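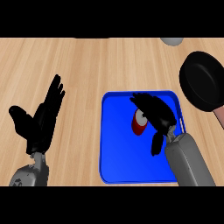 Work since the last report has gone mostly into the two-handed controller for the Batness build, the pair of arms we are putting together in the shared workshop on Henell Street. The arms themselves are bolted down and wired, but we have kept most of the testing in simulation while we wait for parts. The current test task is picking up a can that has fallen over in a tray. The right hand now comes in over the red can from the side with its fingers held together and the thumb low, while the left stays open and clear of the tray. The approach is where most of our time went. Earlier versions came straight down and pushed the can against the rim.

Nithin Naidu ran 200 simulated trials with the can placed at random in the tray. The hand reached a usable starting position in most of them. Closing the grip is less reliable, and 14 trials ended with an arm stopped by the joint limit check. Nithin has traced those to one wrist setting that did not match the real part — it has been corrected, and the trials will be run again.

On the hardware side, Manikandan Shetty rebuilt the left wrist after the first bracket cracked at the screw holes. The new one is thicker and has held up through 2 weeks of light use. The right wrist still has the old bracket and will be changed next. Cable routing at both elbows is finished.

Spending is within the grant. The one cost we did not plan for was a replacement power supply, which came out of the tools line. Rekha Iyer has the receipts and will send them separately.

Still open: the fingertip sensors have not arrived, and we cannot tune grip force without them. If they are late again we would like to move the live demonstration to December. Please let Jagadeesh Kartha know whether that date works under the terms of the award.

Submitted 6/13/23
Trilok Gautam, for the Batness group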